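Larnport Tool and Toy Library
Progress report to the Coppens Fund
July 2, 2019

Where we are up to

The grant was for moving the library out of the old scout hall and into the rooms on Inar Street, and for getting the catalogue out of a shoebox. We have moved. The shoebox has also moved, but it is mostly empty now and holds the spare keys.

The catalogue stands at 1201 items. That is fewer than we claimed in the application, where we counted each jigsaw twice, once under "toys" and once under "puzzles". We apologise for the error and have chosen a favourite category for jigsaws, after a longer discussion than the subject deserved.

Lending

Lending reopened in May, later than planned. The hold-up was the front counter, which was built to the measurements of the door it had to come through, but on paper only. It now lives in the room in two halves with a gap between them, and members have taken to queuing at the gap.

The pressure washer is still the most borrowed thing we own. It has a waiting list of 20 households and a social life most of us would envy. The fondue sets have not left the shelf. We would like to retire two of them and have had no luck giving them away.

Late returns are down since we started sending reminders by text. The first batch went out at 3 in the morning owing to a setting in the software, and the response was excellent, if a bit short on courtesy. Reminders now go out after lunch.

Software

We chose Zurura for the catalogue and bookings. It does what we need, and the monthly cost is inside the budget line. Its one firm opinion is that every item must have a colour, so the extension ladders are listed as "ladder". Members can now see from home what is on the shelf, and phone calls asking whether we have a tile cutter have dropped away. We have a tile cutter.

Rooms

The roof over the storeroom has been patched and the shelving is bolted to the wall as the insurer asked. Painting is the part of the job still open. The walls are sound and the colour will do, but scuffs and smudges show up in daylight and we had allowed for one fresh coat throughout. The quote came in over our figure. We propose to do the public room properly and leave the back of the building to its own devices until spring.

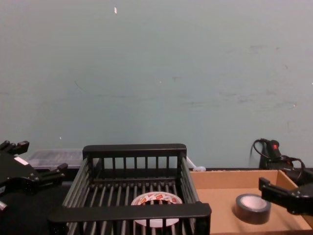
Wall behind the dark work surface, with scuffs and light streaks in the existing grey-green paint.

Money

Spending is within the total, though not within every line. Removal costs ran over, mainly on account of the counter. Printing came in under, as we did not print anything. With your agreement we would like to shift the printing money across to paint.

Next period

We plan to open one evening a week, finish labelling the camping gear, and work out which of the tents are complete. So far we have more pegs than tents can explain. We will also put up a sign at the street end of the lane, the current one having been pointed at the dentist for most of its life.

The final acquittal will follow with receipts attached, including the one that went through the wash, which is legible if held up to a window.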